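Anleitungen / Handgreifer / Wäsche & Textilien

4. Jacken und Jeans mit dem Linduler aufnehmen

Jetzt kommt der schönste Teil der Einrichtung! Der Linduler ist montiert, die Enex-Software läuft, und Sie können den Greifer endlich an echten Stoff lassen. Denim eignet sich wunderbar für den Anfang: schwer genug, um liegen zu bleiben, und voller Nähte, Falten und Knöpfe, an denen man schnell ein Gefühl für die Finger bekommt.

4.1 Vorbereitung

1. Räumen Sie eine breite, weiche Fläche frei. Ein Bett mit glatt gezogenem Bezug ist ideal, ein Tisch geht auch.
2. Legen Sie ein einzelnes Kleidungsstück in die Mitte. Schon Gefaltetes stapeln Sie dahinter.
3. Öffnen Sie den Griff ganz und prüfen Sie, ob beide geriffelten Fingerbeläge vollständig anliegen.
4. Starten Sie in Enex eine neue Sitzung und wählen Sie das Profil »Dagdag« für dicke Stoffe. Für Strick und Plüsch nehmen Sie »Kikotetti«.

Hinweis: Der interne Speicher fasst 192 Durchgänge. Danach blinkt die Anzeige am Griff, und die Daten müssen übertragen werden.

4.2 Greifen und falten

1. Führen Sie die offenen Finger flach von vorn an den Stoff heran.
2. Schieben Sie einen Finger unter die Lage, die Sie anheben möchten – der andere bleibt darüber.
3. Schließen Sie den Griff langsam, bis die Beläge den Stoff halten.
4. Heben Sie die Kante an, legen Sie sie um und öffnen Sie den Griff wieder.
5. Streichen Sie mit geschlossenen Fingern über die Falte. Das klappt erstaunlich gut, sogar bei einem störrischen Hosenbund!

VORSICHT: Nicht zwischen die Gelenkstangen fassen, solange sich der Griff bewegt. Metallknöpfe nicht direkt mit den Belägen einklemmen. Ersatzbeläge bestellen Sie unter der Teilenummer 476.

Sitzt eine Falte schief, brechen Sie den Durchgang nicht ab. Korrekturen gehören dazu, und die Auswertung kommt prima damit zurecht.

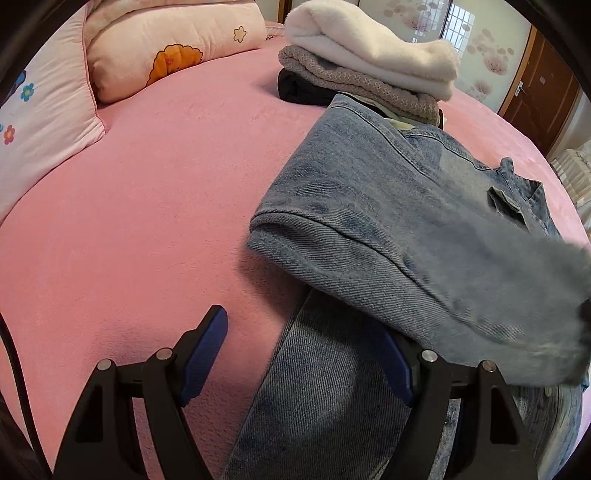
Denim auf dem Bett, beide Finger im Bild

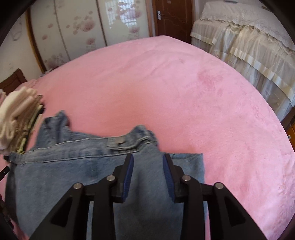 Linduler Anwendungstechnik, Team Textil

4.3 Sitzung beenden

1. Öffnen Sie den Griff und legen Sie den Linduler mit den Fingern nach oben ab.
2. Drücken Sie in Enex auf »Sichern« und warten Sie auf den Signalton.
3. Wischen Sie Fusseln mit einem trockenen Tuch von den Belägen.

Meldet Enex den Fehler 57, sitzt meist das Kabel am Griff nicht richtig. Abziehen, neu aufstecken, Sitzung fortsetzen – die bisherigen Durchgänge bleiben erhalten.

Bearbeitung: Ibsa Abdella, Stand 18. Mai 2021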